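How a River Makes Electricity

November
By Muthoni Biwott

When you switch on a lamp at home, the electricity that lights it may have been made a long way off. It may also have been made quite close to where you live. In Flodcombe, part of the town's supply comes from the River Lill, which runs past the old mill and under the road bridge. Making electricity from moving water is called hydropower.

Why moving water is useful

Water is heavy. If you have ever carried a full bucket up a path, you will know this already. When water runs downhill it carries energy with it, and the more water there is and the further it drops, the more energy it carries.

People have used this energy for a very long time. The mill at Flodcombe once had a wooden wheel that turned two large stones, and the stones ground wheat into flour. The wheel has gone, but the river still drops over the same low wall, called a weir. The weir holds the water back a little, so that it is higher on one side than on the other.

What happens inside the power station

The hydropower station at Flodcombe is called Skatance. It is a small stone building with a green door, and most people walk past it without noticing it. When the river is full, 3,000 litres of water pass through it every second.

First, the water flows through a set of metal bars called a screen. The screen stops branches, leaves and litter from getting in. It is cleaned every morning, and more often in autumn.

Next, the water reaches the turbine. The turbine at Skatance is a giant screw, lying at a slope. Water enters at the top and its weight pushes the screw round as it travels down. The screw turns slowly enough for you to follow it with your eyes.

The screw is joined to a gearbox, which makes a second shaft spin much faster. That shaft turns a machine called a generator. Inside the generator, magnets move past coils of copper wire, and this makes electricity flow in the wire. Cables then carry the electricity away to where it is needed.

The water is not used up. It leaves at the bottom of the screw and goes back into the Lill.

How much electricity does it make?

Over a year, Skatance makes as much electricity as 200 homes use. It makes the most in winter, when there is plenty of rain. In a dry summer the river may be so low that the turbine has to be stopped, and the town then takes all its electricity from elsewhere.

What about the fish?

Eels, trout and salmon live in the Lill, and some of them need to travel upstream to lay their eggs. A weir can block their way. Beside the weir there is a fish pass called the Zarkumier, a channel with 30 small pools arranged like stairs. Fish swim from one pool to the next, resting as they go. Some of the river's water must always be left for the fish pass, even when this means making less electricity.

Staying safe

Water near a weir can look calm and still be very strong. Children must never swim, paddle or play near a weir or a power station. Stay at least 30 metres away unless you are on the public path with an adult.

Using less at home

Electricity should not be wasted, however it is made. Switch off lights when you leave a room. Take a shorter shower, and turn off the tap while you brush your teeth, as it takes energy to clean water and pump it to your house. 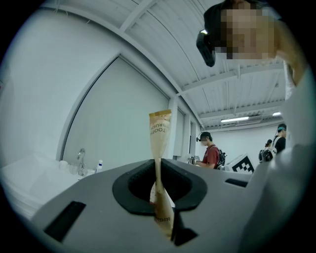 Words to know

Generator: a machine that turns movement into electricity.
Turbine: a wheel or screw turned by water, wind or steam.
Weir: a low wall built across a river.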